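**Field Crew Wanted: Godcombe Boundary Wall Survey**

Rirkell is hiring 10 seasonal surveyors to record dry stone walls on the Godcombe estate, starting in April.

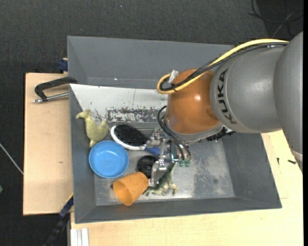

According to one member of last season's crew, the walking is easy and the paperwork is not: most people underestimate how long a single wall section takes to write up, and the ad ought to mention it. Write-up time is paid at the field rate.

The survey updates the 1751 estate map, which shows field boundaries but gives no wall heights or building styles. Crews work in pairs. Each pair is assigned a block of fields and records the following for every section:

- height, base width and batter
- coping type
- gaps, collapses and later repairs
- gates, stiles and drainage openings

**Requirements**

- Able to walk over rough ground for a full working day
- Able to read a large-scale map and use a handheld GPS unit
- Legible handwriting - field sheets are kept as the primary record
- Prior survey experience is useful but not required

**Terms**

The contract runs for 80 working days. Training takes 2 days and is paid. Shared housing is available at the Fankhauser farmhouse; there is no cell service there. Boots and rain gear are not supplied.

**To apply**

Send a resume and one page on any outdoor recording work you have done to the Rirkell field office. Mark the envelope "Godcombe walls" and state whether you need housing.

Posted February 5, 2018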